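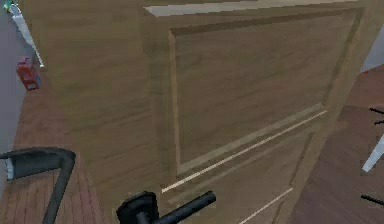 Wooden door with a raised panel.

Treltness Swimming Club: assistant coach wanted, junior squad

We need someone to take the junior squad three mornings a week, and we would like that someone to own an alarm clock. Sessions start before the sun has made up its mind and are held in the Clegg Road pool, 25 metres, six lanes, one of which we share with a man doing very slow backstroke. He was there before the club and has right of way.

The squad is 18 swimmers aged nine to thirteen. Most can manage all four strokes, though a few have private views on what butterfly is. You would be working under our head coach, Wanting Kong, who plans the sets, writes them on the whiteboard and expects them to be swum in that order.

What you'd be doing
Running the warm-up and the drill lanes
Starts and turns on Fridays
Timing at club galas, and at three away meets a season (the Somau one means a coach trip, bring a book)
Talking to parents about why their child is not in the top lane yet

What you need
A Level 2 swimming coaching certificate, or be well on the way to one
A current lifeguard or poolside rescue award
To be 21 or over, as you may be driving the minibus
A background check, which we will pay for

Experience with juniors would be lovely. Having once been fast yourself is fine too, but please don't bring the medals to the interview — we had an applicant do this and it took up most of the table.

Pay is by the session at the county rate for assistants, plus mileage for away meets and a club polo shirt in a green that suits very few people. The post runs for the season and we'd hope to keep you after that.

To apply, send a page about yourself and the name of one referee to Kalliopi Antoniadis, club secretary, or leave it in an envelope at pool reception marked COACH. Envelopes marked anything else go to the aqua aerobics people. Shortlisted applicants will be asked to take a half-hour session with the squad, who have been told to behave and may do so.

Posted Tuesday, September 8, 2020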